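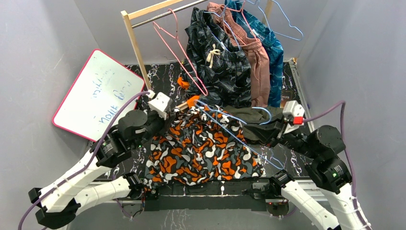

Fledwood drop two at home, slide to sixth before the break

2 min read

Search news, scores, fixtures Go

Rough weekend for Fledwood. Two home losses to Rudwood, both by a goal, and the women's hockey side goes into the December break in sixth place instead of the third they were sitting in a month ago.

Opener finished 3-2. Fledwood led twice and gave it back twice, the second time on a power play that had no business being a power play, if you ask anybody on the home side of the rink. Rudwood got the winner with 44 seconds left, a shot from the point that went through a crowd and in off a skate. No review. Crowd was listed at 1,672, best of the season so far, and most of them stayed in their seats a while after the horn.

The second game was worse to watch. Finished 1-0. Fledwood had the puck most of the night and did very little with it. Plenty of shots from the outside, hardly anything from in front of the net, and a power play that is now scoreless in five straight games. The Rudwood goalie was good — she was also allowed to see everything coming.

The goal itself came early in the second period. Bad change at the Fledwood bench, long pass up the middle, two on one, done. After that Rudwood sat back and waited it out.

Coaches kept it short afterwards. The staff said the effort was fine and the details were not, and that the lines will be looked at over the break. The top line has been together since the first practice and has one goal in its last six games, so a change there wouldn't surprise many people. The third line was the best group on the ice both nights and hardly saw it in the last ten minutes.

Some better news. The penalty kill was perfect in the second game after the mess in the opener, and the younger defense pair played big minutes without looking lost. The backup goalie got her first start of the year in that one and gave up just the one on the rush. She's likely earned another.

Injuries: one forward left the opener in the first period with a lower body injury and did not dress for the second game. No timeline given. The captain played both nights wearing a full cage after taking a stick to the chin in practice.

The standings are still tight. Four points cover third through seventh, and Fledwood has a game in hand on two of the teams above them. Han leads the league and hasn't lost in regulation since October. Rudwood moves up to fourth with teh sweep.

Next up is a road trip to Han right after the break, then a home series with Wosix, who are last but took Fledwood to overtime the last time they met. Puck drop for the first Wosix game is 7 p.m. Both home games are on sale now at the rink office. There were 900 tickets left for the first one as of this morning — season ticket holders can trade in unused games for extras at the window, but not online.

Skills night for the under-12 players is still on. It moves to the practice rink becuase of ice work on the main sheet.

Related
Fledwood men rally late, split with Wosix
Han makes it nine in a row
Rudwood adds a transfer on defense
Power play problems: a look at the numbers
Rink schedule changes over the break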